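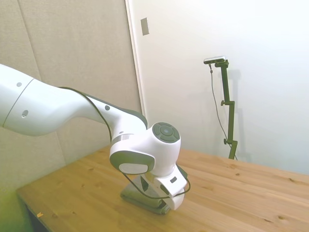
Tabletop at Lurnon, September. Straight grain, small dark knots, more of them toward the right and the front.

Lurnon Table Workshop
Progress report to the Nurkine Fund, small grants
2019-09-28

Hello again from the workshop! I know the form asks for one page and I know I went over last time too, but a lot has happened since I wrote to you in the spring and I'd sooner tell you all of it than squeeze it into the boxes.

Where we are with the tables

The grant was for seven work tables in light softwood, built here and passed on to places that need a decent flat surface and can't pay shop prices for one. Four are finished and out the door. The fifth is glued up and waiting for its legs, and the last two are still a stack of planks against the back wall with stickers between them. I had hoped to be further along by now, and I'll get to why we're not.

We went with pale softwood all the way through, as we said we would in the application. I did have a wobble in June when a load of beech came up cheap, and I went to look at it, and it was lovely stuff. But it was heavy, and two of the places getting tables have stairs and no elevator. So softwood it stayed. It dents if you drop a wrench on it. People who use these tables are going to drop things on them, and a dent in soft wood can usually be steamed up again with a wet rag and an iron, which we've now shown three different groups how to do.

You asked in your last letter whether we were paying for better boards than we needed. Fair question. We take the grade with knots in it, and we turn the boards until the best face is up. The knots you get are mostly small dark ones, plus little specks here and there, and I've stopped trying to arrange them. On the first table I spent most of an afternoon shuffling planks to spread the knots out evenly, and when it was all clamped up it looked like wallpaper. Now I match for straight grain and let the knots land where they land. If they bunch up on one side, fine. What I do check is that none of them are loose, and anything that moves under a thumbnail gets a drop of glue or the board goes in the leg pile.

Wood and the Worano order

The wood comes from the Worano yard. We ordered 48 planks in the first batch and they were good – dry, straight, nicely stacked on the truck. The second batch was not so good. A fair number had cupped by the time they reached us, and I should have sent them back that same day and I didn't, I thought they'd settle down. They did not settle down. Some I could rip narrower and save, the rest went for shelf brackets and a very sturdy coat rack. Worano have been decent about it and gave us a credit toward the replacement boards, so the loss to the grant is $187 and not the full price of the load. I've put that on its own line in the accounts sheet so you can see it.

What it mostly cost us was time. The replacement boards needed to sit indoors for a while before I'd trust them, and that's the stack against the back wall I mentioned. I check them with a straightedge when I come in each morning, and so far so good.

Edges

I want to say a bit about edges. On the first two tables I left the front edge square, with just the sharpness taken off, and both groups came back and said it dug into their forearms. So from the third table on, the front edge gets a proper rounding. The corners too, a little. It adds half a day per table with a block plane and sandpaper, and it is easily the most popular thing we've done. I went back and did the first two in place, on my knees, with a sheet on the floor to catch the shavings.

Finish has been a longer argument (mostly with myself). Oil looks warm and it's easy to patch, but it turns the wood yellower than people expect. Hard varnish keeps better and looks like a school desk. We've settled on a thin matte coat that keeps the wood close to its pale honey color, with a can left at each place so they can touch it up. The instructions for that fit on one side of a card. I've made the card twice now, the first version had the drying time wrong.

Who has tables now

Two went to the Atallah Rooms, one for the sewing group and one for the room where people bring in broken lamps and toasters. I stopped in last week and the sewing table already has a shine along the front where everybody leans. One went to the after-school room on the other side of the building, at a lower height, with the legs made so they can be swapped for longer ones later. The fourth is at the seed library, where it holds trays, and they've asked for a shelf under it. I said yes, and I'd like to use the offcuts from the bad batch for that if you have no objection.

Money

We have $1433 of the grant left. That covers the legs and hardware for the fifth table, the finish for all three that remain, the van for the deliveries, and new clamps to replace the two that stripped. I'm not asking for anything more. If there's a bit left at the end I'd like to put it into a second set of longer legs for the after-school table, and I'll write to you before I spend it.

What's next

The fifth table should have its legs on within a couple of weeks. The sixth and seventh get glued up once I'm happy with the stack, and I'm aiming to have both delivered in December, before the Atallah Rooms close for the holidays. That's later than the plan in the application, so please take this as my request to move the end date. If you need it on a separate form, send me the form and I'll fill it in.

One other thing – you offered to come by and see the workshop. Please do! Mornings are best, the light comes in low and every ridge in a tabletop shows up, so you'd be catching me with the sandpaper out. Wear shoes you don't mind getting dusty, and ring the side bell. The front one hasn't worked since we moved in.

The accounts sheet and the signed delivery slips for the four finished tables are attached.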